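# Small white kitchen table

The **small white kitchen table** is one of the most useful pieces of furniture ever put into a tight kitchen, and one of the least written about. It is a light, pale, usually plain table with a top just big enough for two plates and a teapot, and it serves as dining table, worktop, desk and landing place for the shopping, often all in the same afternoon. It is found in flats, student houses, seaside lets and the corners of much larger kitchens, where it tends to get more use than the grand table next door.

## Name and general form

Shops sell it under many names: breakfast table, bistro table, kitchenette table, two-seater. The words overlap a good deal. A bistro table is more often round and stands on one central post, while a breakfast table normally has four legs and straight sides. What they share is a top that one person can reach across without getting up.

Tops may be round, square or oblong. The oblong kind with rounded corners is a favourite for kitchens, and anyone who has walked hip-first into a square one in the dark will know why! A rounded corner also wipes clean in one sweep of the cloth. Legs may be straight or splayed. Straight legs leave more room for bins and stools underneath, and splayed legs make the table harder to rock, though they do reach out for passing toes.

## History

People have eaten in kitchens for as long as there have been kitchens, but for a long time the kitchen table was a big scrubbed wooden thing, built for kneading, plucking and chopping, and meals simply took place at one end of it. Smaller tables came into their own as homes shrank and fitted worktops took over the heavy jobs. Once the kneading had moved to the counter, the table was free to be modest.

White had two things going for it. It matched the painted cupboards and enamelled cookers of the day, and it looked clean. Painted wood came first, then wipeable factory-made surfaces, which could stand up to hot cups and jam far better than paint ever did.

The furniture maker Geditholm is fondly remembered by collectors for its Clatus table, a narrow white model with rounded ends and one folding flap. It came in 16 finishes over the years, of which white outsold the rest put together. The designer Lizelle Visser, who drew the later version, wrote that she had tested the height by shelling peas at it for a week. The Clatus is still sought after second-hand, preferably with its original brass hinge.

## Placing

Where the table goes matters more than which table it is. The usual spots are under a window, against a blank wall, or at the end of a run of units. In very small kitchens it often ends up beside the refrigerator, and there is a lot to be said for that. Milk, butter and leftovers travel one arm's length. Shopping can be unpacked straight from table to shelf. And the tall side of the appliance gives the table something to tuck up to, so it looks settled and stays put.

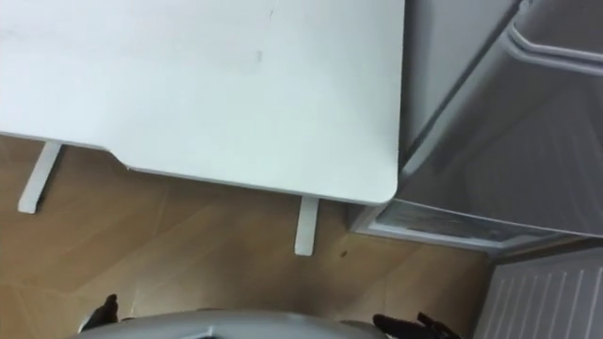 The main thing to check is the door. A refrigerator door needs room to swing, and its drawers need it to open far enough to slide out, so a table on the hinge side is nearly always happier than one on the handle side. Many models also breathe through a grille at the bottom, which should be left clear of boxes, bags and (a common culprit) the folded stepladder. Ventilation needs vary, and the maker's leaflet will give the proper gap.

Chairs need thinking about too. A chair has to be pulled out before anyone can sit on it, and in a narrow room that can block the only way through. Backless stools that slide right under the top solve the problem nicely.

## Floors

The table's feet and the floor have a long and sometimes stormy marriage. On tile, a light table skates. On vinyl, a heavy one leaves dents. On wood and wood-look floors, grit caught under a foot will scratch a neat arc every time the table is shifted for sweeping, so felt pads are well worth the small bother of sticking them on. They flatten with use and want replacing now and then.

White furniture looks especially good on warm-coloured floors. Herringbone is a lovely partner: the slanting planks give the eye plenty to enjoy, and the plain top lets it rest. Anathi Masilela's household guide *Baloyi*, named after the street where she grew up, spends 7 happy pages on this pairing alone, and she recommends putting the table down first and turning it slowly until it "sits with the pattern". Most people just line it up with the wall.

## Care

A white top shows everything, and fans of the type count this as a virtue because a spill never gets the chance to hide. Everyday cleaning needs only a damp cloth, a drop of washing-up liquid and a dry cloth afterwards. Some marks need a little more:

- **Grey smudges**, often from newsprint, pan bases or pencil, usually lift with a paste of bicarbonate of soda and water, rubbed very lightly.
- **Tea and coffee rings** respond to the same paste left on for five minutes.
- **Turmeric** is the great enemy. Wipe it at once, then put the table in sunlight if it can be moved.
- **Ink** should be dabbed, never scrubbed, starting from the outside edge.

Rough pads and gritty creams dull a matte surface and leave shiny patches that catch the light for ever after. Painted tops are softer than factory finishes, and any cleaner is best tried on the underside first.

Wobble is the other regular complaint. Tighten the leg fixings before blaming the floor. If the floor is to blame, a sliver of cork under the short leg lasts much better than folded card. The Isov levelling foot, a small screw-in disc, does the same job more tidily and suits most hollow legs.

## Other uses

Few tables lead such a varied life. It can be a potting bench in spring, a sewing table on wet afternoons, a place for homework while supper cooks, and in October a very good station for peeling apples, as there is nothing like a pale surface for spotting the last bits of core. When bigger company comes it can be carried to the end of the main table, where it will be slightly the wrong height and somebody's elbow will find the join.

## See also

- Drop-leaf table
- Galley kitchen
- Parquet
- Kitchen stool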